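Trusetti table

Trusetti table, also Trusetti bench – a plain work table made to be pushed up against others of the same height. Used in schools, repair shops, sewing rooms. Named for the Trusetti workshop, which sold the first ones in November of its opening year.

History

Designed by Bohdana Vasylenko. First run was 182 tables, all one height, no drawers. Early legs wobbled and were replaced under a recall. A second maker, Fanthorpe, bought the drawings later and dropped the brass feet. Production moved twice, records for the inbetween period are lost.

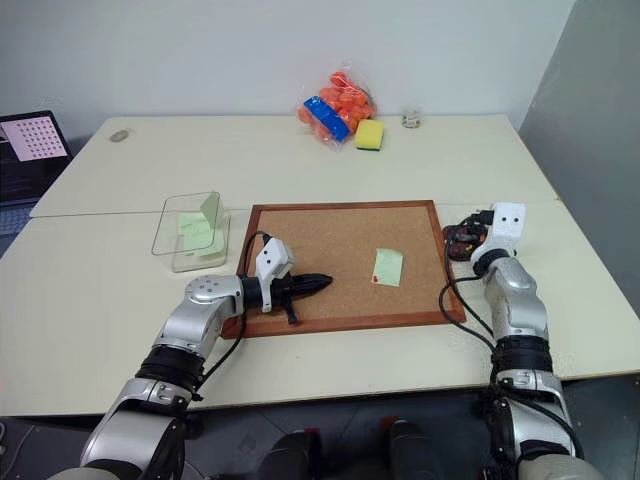 Two white tables joined to make one work surface.

Design

Square edges, no lip, so the tops meet with little gap. Standard width 700 mm, the narrow version 300 mm less. Tops came in white, gray and a short-lived green. Joining clips sold seperately – most buyers skipped them and used clamps.

Reception

Khrystyna-Mariia Lytvynenko, in her survey of shop furniture, called it "dull and hard to break." Complaints mostly about the corners, which are sharp. A rounded model, the Citanard, sold poorly and was dropped after 2 years.

See also

Drafting table
Trestle table
Workbench

Last edited Jul 19, 2025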